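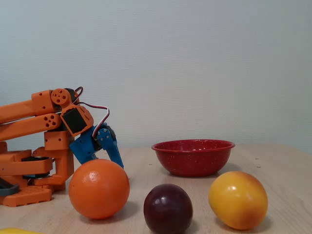

Tabletop

A tabletop is the flat upper part of a table, supported by legs, a pedestal, trestles or a frame. The word is also used for similar surfaces that are sold without a base, such as desk tops and workbench tops. Tabletops are made of wood, stone, glass, metal, plastic and many mixed materials. Wood is the most common material for home use in much of the world.

The term should not be confused with countertop, a surface fixed to cabinets or a wall. A tabletop can usually be lifted off or moved along with its base.

Contents
Construction
Shapes and edges
Movement
Finishes
Care and repair
Regional types
See also

Construction

Most solid wood tabletops are made from several boards glued side by side. Single-board tops exist, but wide boards are costly and more likely to cup as they dry. The boards are planed flat, their edges are made straight, and they are clamped together until the glue sets. Makers disagree on whether the growth rings of neighboring boards should face the same way or alternate. Alternating them tends to give a slightly wavy surface if the wood moves, while keeping them the same way tends to give one broad curve that screws in the base can pull flat.

Veneered tops have a thin layer of decorative wood glued to a core of plywood, particleboard or fiberboard. The underside normally gets a layer too, often of a cheaper wood, so that both faces take up moisture at a similar rate. A top veneered on one face only will often bend.

Butcher block tops are built from narrow strips. In the edge-grain type the strips run the length of the top. In the end-grain type the wood is cut into short blocks that stand upright, a pattern used mainly where knives are in regular use. End-grain tops are heavier to make in terms of labor and take up more oil.

Frame-and-panel tops hold a loose panel inside a grooved frame. They were common on writing tables, where the panel was often covered in leather or cloth.

Shapes and edges

Rectangular tops are the easiest to cut and waste the least wood. Round tops seat people evenly but take up more floor space for the same number of seats. Oval and boat-shaped tops fall between the two – the boat shape has long sides that curve outward so that people at one end can see those at the other.

A top may be hinged or divided so that its size can be changed. A drop-leaf table has 2 hinged sections, one on each side of a fixed center. A draw-leaf table stores its leaves under the main top on sliding bearers. Other tables split in the middle and accept a separate leaf, which is kept in a closet or under a bed when it isn't needed.

Edges are shaped for looks, comfort and wear. A square edge is simple but dents easily and can be hard on the forearms. A slight rounding, called easing, is enough for most desks. A bullnose is a full half-round. An underbevel removes wood from the lower corner, which makes a thick top look thinner. A live edge keeps the natural outline of the log, with the bark usually removed.

Movement

Wood swells in damp air and shrinks in dry air. Almost all of this change takes place across the grain, so a tabletop gets wider and narrower through the year while its length stays nearly the same. In places with humid summers a top may be at its narrowest in late winter, after months of indoor heating.

For this reason a solid top should not be glued or rigidly screwed to its base. Slotted screw holes, wooden buttons and figure-eight fasteners all hold the top down and let it slide a little. Breadboard ends, which are crosspieces fitted to the ends of a top, help to keep it flat. They are glued only near the center, and the outer pins pass through slots. On an old table the breadboard ends often stick out slightly past the sides or stop short of them, depending on the season.

Finishes

Oil finishes soak into the surface and leave a low sheen. They are simple to renew but give limited protection from water and heat. Wax adds a soft feel and is usually applied over another finish. Shellac dries fast and is easy to repair, but alcohol dissolves it. Varnish and polyurethane form a tougher film and are common on dining tables. Water-based films stay clearer than oil-based ones, which add an amber tone to pale woods such as maple, birch and ash.

Hardwax oils combine oil and wax in one product and are wiped or rubbed on thinly. Most need 2 coats.

Light changes the color of wood as well. Cherry darkens, walnut tends to fade, and many pale woods turn yellow. An object left in the same place for a long time can leave a visible patch.

Care and repair

Daily care consists of wiping with a damp cloth and drying the surface afterward. White rings are caused by moisture trapped in the finish and can sometimes be removed with gentle warmth or a mild abrasive. Black stains have usually reached the wood itself, where water and iron have reacted with the tannins, and are commonly treated with oxalic acid.

Shallow dents can be raised with a damp cloth and a warm iron, provided the fibers are not cut. Scratches in an oiled top can be sanded along the grain and oiled again. On a film finish, a local repair tends to show, and refinishing the whole top is often the better choice. Veneer should be sanded with great care or left alone.

Regional types

The Pletholm top is a plain rectangular form with square breadboard ends and no molding. It is made from pale boards and traditionally scrubbed with soap, which leaves the wood dull and slightly gray. The Rukitz top is round, with 3 battens let into the underside in tapered grooves. The battens are not glued and can be tapped tighter when the wood shrinks.

See also

Countertop
Drop-leaf table
Trestle table
Wood finishing
Workbench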